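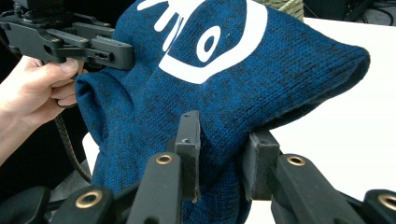

Stop buying grippers on grip force

Mellton Automation Notes, February 2019

Most gripper comparisons I read start with a table of forces. Ours at Brokham did too, and I think it led us to the wrong choice for the first half of the winter.

We were choosing between the Rekance parallel gripper and the Delić linkage gripper for handling soft goods. On paper the Rekance won easily. It is rated at 50 newtons and the Delić at 31. Then we spent December on hats, scarves and socks, and the force figure told us very little. A knitted hat needs hardly any squeeze. What it needs is a fingertip that takes up a fold and keeps hold of it while a second gripper moves the other side.

Hand-held versions of both tools made this plain in an afternoon. With your own hand behind the jaw you find out how much the wrist is doing, and no data sheet lists that. Of 20 two-handed folds, the Rekance finished 16. The Delić finished all of them, with the weaker motor.

Suppliers will go on printing force because it is easy to measure. Buyers should ask for a loan pair and a week with their own stock. If the supplier says no, I would look elsewhere, even at a higher price. We have ordered the Delić and kept one Rekance for boxes.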